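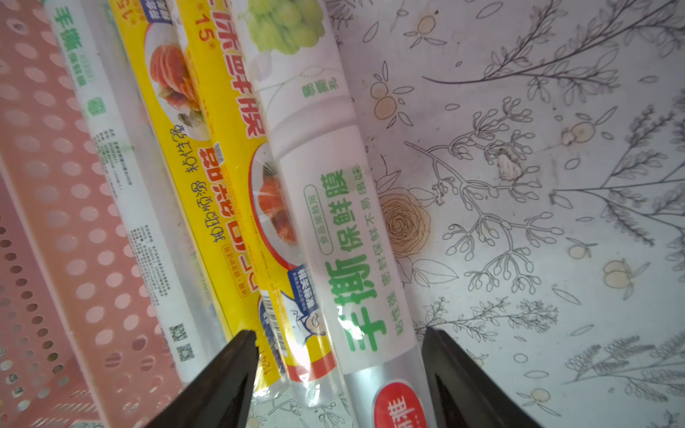 Progress report, August
Project: Working rules for shared two-arm cells
Prepared by Treasa Kinsella for the Juhl fund

The draft rules now stand at 14. Logged trials total 2,212, of which 1,015 were run under the new handover rule.

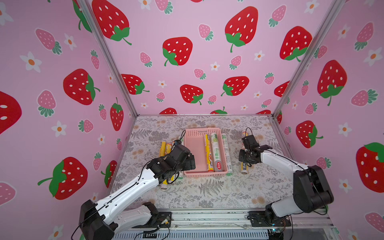 Two-arm cell with cling film rolls and basket.

Rule 4 is settled: one arm over the basket at a time - the other holds at its side until released. Rule 7, on finger clearance between neighboring rolls, is still open. 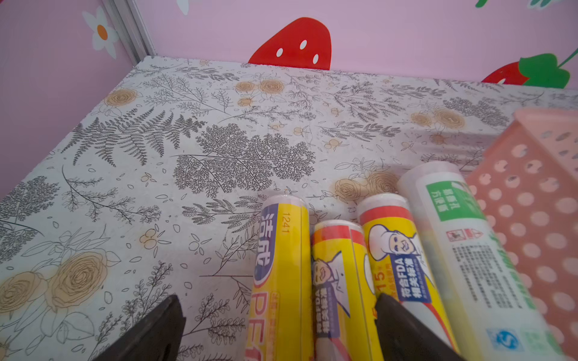 Rolls side by side on the mat, wrist view.

Amparo Cuadros is rewriting Rule 7 with a minimum gap for each package size. 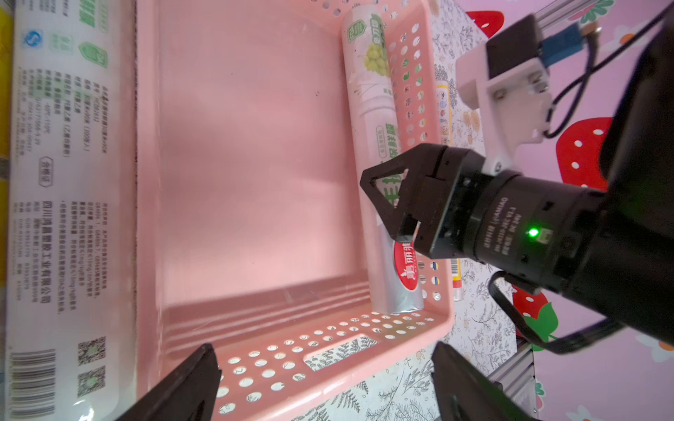
The stop test is now done at the start of every shift and signed for. We request no change to the budget. The next draft goes to Gukus for comment in October.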